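Sorting Mixed Playroom Items into Color-Coded Boxes: Layout, Labeling and Opening Size

Student project report, Household Systems module
Boonsong Thaweesak and Faith Mollel
Submitted 03/10/2025

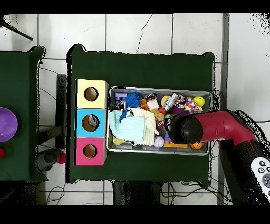 1. Background

The project started from a storage problem at Nasis, a drop-in play center for children under six. At the end of each session, toys are collected from the floor into whatever container is nearest, and the next session starts with a mixed pile. Staff sort the pile when they have time. In July the center manager estimated that the stock had grown to 3,000 items, counting small pieces, and asked whether a simple sorting station could be set up that would not need reading or adult supervision at every step.

We were given a table-top area to work with and a budget that covered cardboard, cloth and paint. The brief excluded lids, latches and anything with a hinge. It also excluded printed labels, as most of the intended users cannot read them.

2. Aim

The aim was to find a table layout in which a mixed tray of toys can be emptied into a small number of boxes, one item at a time, with few items left over or placed wrong. Three things were studied: the arrangement of the boxes, the size of the opening, and the treatment of items that do not belong clearly to any group.

3. Materials

The boxes are cardboard, in pale yellow, light blue and pink. A round hole is cut in the face of each one, and items are put in through the hole. They are stacked in a column at the left of the work table, yellow at the top, blue in the middle and pink at the bottom. We considered a row, but a row took up the width of the table and pushed the tray too close to the edge.

The tray is metal with raised edges. An earlier plastic tray from Rellach had a lower rim, and balls rolled over it when other items were pulled out from underneath. The raised edge on the metal tray was enough to stop most of this.

The table is covered in a green cloth. The cloth has two functions in the layout. It keeps the boxes from sliding when an item is pushed through a hole, and it stops dropped items from bouncing far. Dark green was chosen for contrast with the boxes, which are all light in color.

The tray load was made up from the kinds of things found in the center's own bins. It includes balls of different types (a spiky blue one, a yellow tennis ball, a small white one with red stitching like a baseball, a small orange basketball), plastic pieces, soft toys, and two knitted cloths, one pale mint green and one cream white. The knitted pieces were included on purpose. Cloth items had been the main source of trouble at the center, and a test load made only of hard toys would have given results that were too good.

4. Sorting rule

The first version of the rule was by color: each item goes to the box closest to it in color. This was dropped early. Few toys are pale yellow, light blue or pink, many have more than one color, and the testers disagreed on where to put orange and red items.

The second version was by type:

Yellow box – balls and other round things
Blue box – small hard pieces
Pink box – soft toys and cloth

The box color then serves only as a name for the box. Testers learned the rule quickly when it was shown with one item per box and not explained in words.

The pink box was placed at the bottom because soft items are bulky. A full pink box is also the most stable base for the stack. The yellow box went on top so that balls would not have to be lifted out past anything else when the box is emptied.

5. Opening size

The opening has to be wide enough for the largest item in its group and small enough that the front of the box stays stiff. We cut test faces from spare cardboard and tried each item in the load by hand.

The tennis ball sets the size for the yellow box. It must pass without being squeezed. For the pink box there is no fixed limit, as soft toys compress, but a tight hole caused testers to push hard, and pushing hard moved the stack. For the blue box almost any hole would do, and we used a round one there only to keep the three faces alike.

The edges of the holes wear faster than the rest of the box. After repeated use the inner layer of the cardboard began to show as a soft, rough ring on the test faces. A strip of Mahuika paper tape around the edge slowed this down but made the hole slightly smaller, so the tape should be allowed for when cutting.

6. Procedure

Each trial began with the same set of items in the tray, placed by tipping them in from a bin and leveling them by hand. No attempt was made to lay them out neatly. The tester took one item at a time, decided on a box, and put the item through the hole. The trial ended when the tray was empty or the tester stopped.

We recorded:

– items placed in the wrong box
– items dropped outside the tray and boxes
– any movement of the stack
– pauses before a decision

A pause was noted only if the item was held without moving toward any box. This was judged by the observer, and the two of us did not always agree. Where our notes differed, the entry was left out of the comparison.

7. Results

Placement by type worked well for balls. These were recognized at once and went to the yellow box in almost every trial. The spiky ball was the exception. Some testers treated it as a hard piece and some as a soft one, depending on how firmly they gripped it.

Bottle shapes were the least consistent group. They are longer than they are wide, and whether they pass through the hole depends on the angle. Testers tended to present them sideways first, fail, and then turn them. A note on the rule card does not help users who cannot read, so the only remedy we found was to show the turn once during the introduction.

The knitted cloths behaved as expected. When a cloth lies across other items, it is usually pulled away first, and small things come up with it or roll to the side. Two loose cloths that overlap are often lifted together. Neither of these is a sorting error in our count, but both led to items outside the tray. When the cloths were folded and placed at the bottom of the load the problem mostly went away, but a bin tipped out at the end of a play session will not have folded cloths in it.

Stack movement came almost entirely from the top box. The yellow box is light when empty and a ball pushed in firmly can shift it backward. Adding a flat weight of 800 grams inside the box, under a cardboard floor, fixed this.

8. Discussion

The column arrangement saves table width but puts the three openings at different heights. For an adult this is of little importance. For a small child the top box may be hard to see into, and the reach is longer. We tested a lower table at Nasis and the top box became usable for most of the older children, but the lower table was too narrow for the tray. A stack of two boxes with the third beside it is a possible compromise. We built a rough version in the last week and did not have time to test it properly.

The round hole has a second effect that we did not plan. Because only a part of the inside can be seen, users tend to look into the box after putting an item in. With the blue box this happened often, as a patterned item near the front can be seen through the opening and draws attention. It slows the work down. On the other hand, it lets the user check what kind of item belongs there without a label, and we would keep it for that reason.

The metal tray is noisy. Hard pieces dropped back into it could be heard in the next room, and staff mentioned this more than any other point. A thin liner would help. Felt from Bidstead was tried and it worked, but crumbs and hair stuck to it, and it has to be taken out for cleaning.

9. Limits of the work

The number of testers was small, and most were fellow students. The load did not include puzzles, books or anything with many matching parts, all of which the center owns. Cardboard was used for cost, and the results on wear would not apply to another material. We did not measure how long a sorted set of boxes stays sorted once children have access to it.

10. Recommendations for the center

Keep the type rule and the three box colors. Put the weight in the top box before first use. Fold cloths, or collect them in a bag of their own before the tray is filled. Tape the hole edges and check them once a month. If a liner is used in the tray, cut 4 of them, so that clean ones are at hand while the others are washed.

The cutting pattern for the box faces and the blank record sheet are kept with the module files. Faith Mollel prepared the pattern and Boonsong Thaweesak the record sheet; both wrote the report.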